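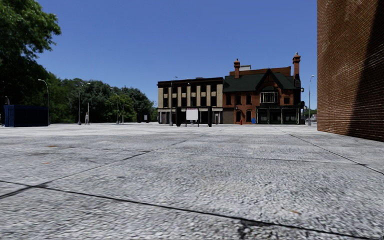
葱油饼的面团到底要用冷水还是热水?我的做法是一半一半,先用滚水烫一半面粉,再加冷水揉成团。全烫的太软,放凉了黏牙,全冷水的又韧得像在嚼皮带。

昨天发了张饼的照片,问面团的人太多了,干脆开一串慢慢讲。我不是专业的,就是嘴馋,从四月开始几乎每个周末都在烙饼,家里人已经有点怕了哈哈

先说量。400克中筋面粉,滚水倒一半多一点,边倒边用筷子搅,搅成一坨坨絮状就停,等不烫手了再加冷水。冷水别一次倒完!每袋面粉吃水都不一样,我上个月换了一袋,同样的水量直接变成面糊,最后煎成了很奇怪的蛋饼。

盐放一小撮就够,后面葱和油酥里还会再放。

揉到没有干粉就可以,这时候表面坑坑洼洼的没关系,盖起来放十分钟再回来揉,两三下就光滑了。我以前会跟它死磕,揉到手酸,完全没必要。

然后抹一层油,盖好,醒面。最少半小时,有空就一个小时。没醒够的面擀开会一直缩回来,你推它一下它缩一下,很气人。

有人问可不可以前一晚做好放冰箱。可以,我平日都这样,早上拿出来回温一会儿再擀。冰过夜的反而更好擀,味道差不多。

接下来是油酥。这部分我是跟 Ya-wen Hsueh 学的,她在 Wandevgate 那边的小厨房开过一次饼类的课,我去蹭了一个下午。她用猪油,我家有人不吃猪,所以改成普通的菜油,烧热以后浇在面粉和盐上,滋啦一声,香得要命。

油酥的稠度大概像芝麻酱。太稀会在卷的时候从两边流出来,弄得整个台面都是(问我怎么知道的)。

葱!葱一定要擦干。洗完摊在布上晾着,切之前再按一遍。水汽多的葱会把饼皮撑破,煎的时候还会噼里啪啦溅油。我只用葱绿和一点点葱白,葱白太多吃起来会呛。

卷法:擀成一大张薄片,抹油酥,撒葱,从长的那边卷成长条,再盘成蜗牛,尾巴塞到底下。盘好之后再放十五分钟才压扁,心急的话葱会从四面八方跑出来。

擀的时候从中间往外推,力气轻一点。厚度我喜欢比铅笔再薄一些,太薄就只剩脆了,没有那种一层一层撕开的感觉。

煎:中小火,油比你以为的多一点,盖锅盖先焖一面,翻面之后开盖。两面金黄了用两支锅铲从旁边往中间挤一挤,把饼“拍松”,层次就出来了。这个动作我最喜欢,很解压。

锅子的话铸铁和不粘都可以,我两个都用。铸铁的那个颜色比较漂亮,但是预热要有耐心。

蘸酱每家不一样吧,我是酱油、一点黑醋、一点糖,再加辣油。我妈什么都不蘸,说蘸了就是对饼没信心。

回一下留言:有人问能不能用全麦粉。试过一次,换了三分之一,可以吃,香气蛮特别的,但层次会比较粗。全换我没试,试过的人来跟我讲!

再回一个:冷冻的话,压扁之后每张中间隔一张烘焙纸,叠起来放保鲜袋。吃的时候不用解冻,直接下锅,火再小一点,多焖两分钟。

还有人问韭菜可不可以代替葱。那就是另一种饼了欸,不过好吃,加点虾皮更好吃。

下次想写豆沙锅饼,我妈那个版本要放一点点橘皮。等我先把她的“适量”问清楚再来发。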